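**Flellisero Shares Setup and Care Routine for Its Two-Arm Block Cell**

USTITZ, August 3, 2019 - Flellisero today published the full setup and upkeep guide for Clestard, its two-arm block-handling cell, and we are thrilled to get it out the door! The guide is free and covers everything from laying the tape grid to checking the grippers before a run.

Clestard logged 2,000 picks in May, and most of what we learned went into the pages on grip and tape. Every shift starts with one arm closing on a painted wooden block over the grid, and the operator looks at how the fingers sit against its sides. Then comes the tape. Frayed edges and small tears get noted, and a strip is replaced when the damage reaches a crossing. 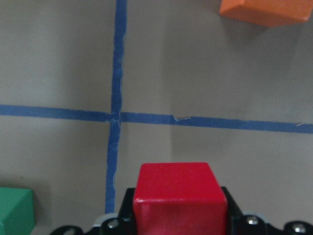
Sayce, which tried an early draft of the guide on its own cell, reported that the tape pages alone had cut its morning setup to 4 minutes, and asked for a longer section on finger screws. It's in there now - with a tightening check every 400 picks.

Next is the stacking check. One gripper sets a block on top of another while the second arm waits clear of the stack, its fingers empty. We love this test, as a small error in the arm's zero position shows up right away in how the blocks line up.

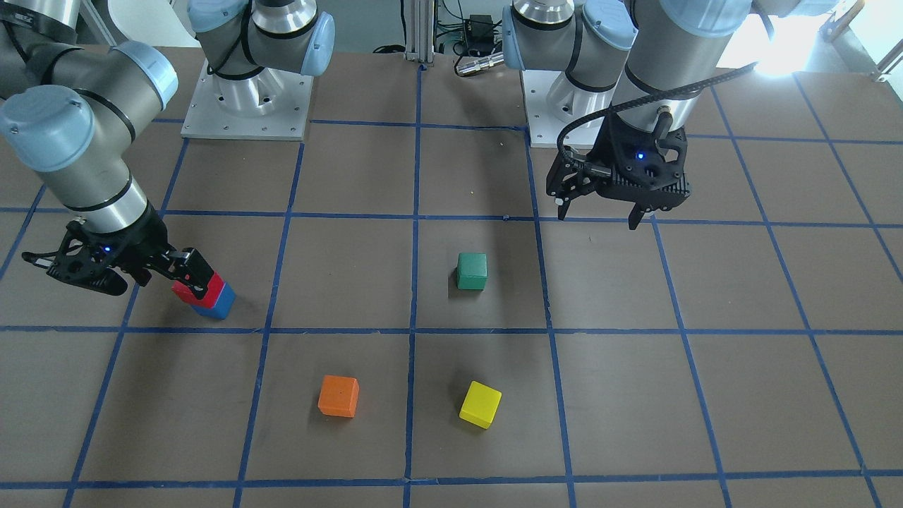 **Bench and cables**

The second half of the guide deals with the space next to the arms. Both teach pendants stay on the side table, within reach of the operator, with their red stop buttons uncovered. Cables are traced end to end before power-up, and the Allen key lives on the same table. 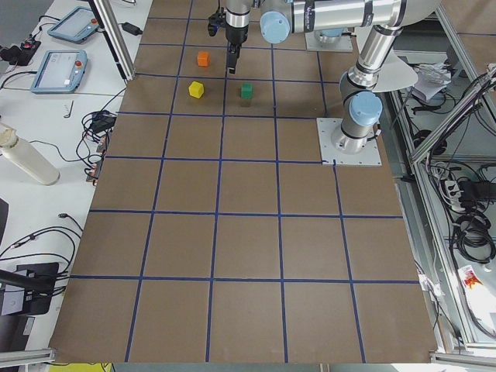
Readers of the draft at Sayce wanted to know whether the paper surface has to be changed along with the tape. It doesn't, and the guide now says so on its first page.

The guide is available now from Flellisero's Ustitz office.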